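The Sunday Sort: Living With a Long List of Tablets

If you have ever sat down with a cup of tea and a week's worth of medicines to put into their little compartments, you'll know it takes longer than the tea stays hot. I have been doing it for my mum, and lately for myself as well, and I've grown oddly fond of it – the rattle, the lids, the radio going in the background.

Our pharmacy is Daneshvar's, in the main street of Bastden, a town of about 3000 people with one set of traffic lights and a very good bakery. They will pack your tablets into blister sheets if you ask, and for plenty of families that is the right answer. Mum likes to see the boxes, though. She wants to know that the blood pressure tablet is the blood pressure tablet, and after 50 years of running her own kitchen she isn't about to hand over the lot.

The trouble starts when a brand changes. One month the tablet is pink and oval, the next it's round and white, and unless somebody at the counter mentions it you can find yourself with two boxes of the same thing under different names. Our pharmacist goes by the name of the active ingredient, printed on every packet, and has taught us to do the same. We keep a list on the fridge (the name, the strength, what it's for and when it's taken) and Mum carries a copy in her purse. It came in very handy last December, when she was admitted to Gakel overnight and the nurse wanted everything, right down to the fish oil.

Once a year we book a proper medicines review as well. Ours took 40 minutes and I'd happily have stayed longer.

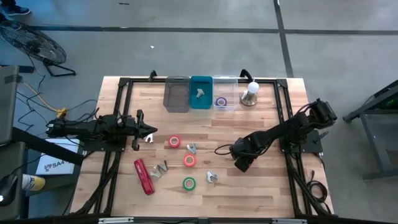

Dropped tablets are the other thing I'd worry about, especially with a toddler or a dog coming to visit. Sort at a table with the lamp on, over a tray with a lip, and check the floor before anyone gets down on it. Look at the tiny white speck on the grey concrete beyond the wooden tabletop in the photo and you'll see how little there is to catch your eye, and a small tablet on pale kitchen lino is harder again. If you do find one under a chair, don't pop it back in the box. Put it in an envelope with anything out of date and take the lot back to the pharmacy next time you're in for scripts.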